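### 3.2 Sorting the tableware

The second part of the study looked at where people put tableware when a surface is shared and small. Earlier work on kitchens has mostly treated storage – which cupboard, which shelf, how high. We were more interested in the stage before that, when bowls, plates, cups and silverware are out on a table and have not yet been grouped. Tierney's first notes from the pilot called this stage "the spread," and we keep the word.

The pieces came from the Orkico basic range and from charity shops near the test room. We avoided matching sets. In the pilot, people who were given a full matching set stacked it at once by habit, and the stacks told us little about how they judged size or material. With mixed pieces they had to decide whether a steel bowl belongs with a ceramic bowl (same shape) or with the silverware (same shine). Both choices turned up in the pilot, sometimes from the same person on different days.

Layouts were coded by two readers, Cronin and Tjoa, working apart. Each piece on a tabletop was given a type, a color and a zone. Zones were front, middle and back, crossed with left, center and right, as seen from the side of the table facing the viewer. Pieces held in the air were coded as "lifted" and given no zone, even when they were directly over a table. Silverware was coded piece by piece, and two utensils lying together were also marked as a pair. The full set of coded layouts came to 1,607. Where the readers disagreed, Szűcs made the final call. Most disagreements were over the line between middle and back, which is hard to place on a table seen at a low angle.

Two further rules need stating. First, a layout with a piece lifted was kept in the set and coded like any other. We had planned to drop these, but the gaps they leave are useful for reading how a surface is being used. Second, wear on the furniture was noted but not scored. Old tables with rough or chipped edges are common in rented homes, and Ní Chonaill had asked whether people keep cups back from a damaged edge. We do not have enough tables to answer that.

Figure 7 gives a layout of the kind we coded as "open center." The white ceramic bowl is near the center of the dark table, with the pink plate to its right and the dark red cup near the right edge. The silverware is split into two pairs, one at the back left and the other near the front right corner. The steel bowl is lifted and so has no zone. 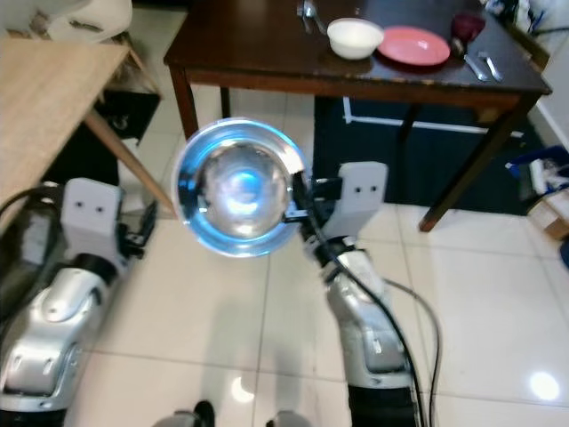 **Figure 7.** Open-center layout with a lifted steel bowl, a ceramic bowl, a plate, a cup and silverware in two pairs.

Open-center layouts were harder to code than stacked ones, and the two readers took longer over them. The trouble was usually the silverware. A pair at the back and a pair at the front can be read as one group that has been divided or as two groups that were never together, and a single layout gives no way to choose. We coded them as two groups in every case. Szűcs argued for a third code, "split," and a later version of the scheme should probably include it.

Color played a smaller part than we expected. Cups and plates in related shades were not placed together more often than cups and plates in unrelated ones. Shape was a better guide, and size better still – large open pieces tended to be given a place of their own, with small pieces fitted in toward the edges and corners. Section 3.3 takes up the same question for lidded containers, using the Bidodum set.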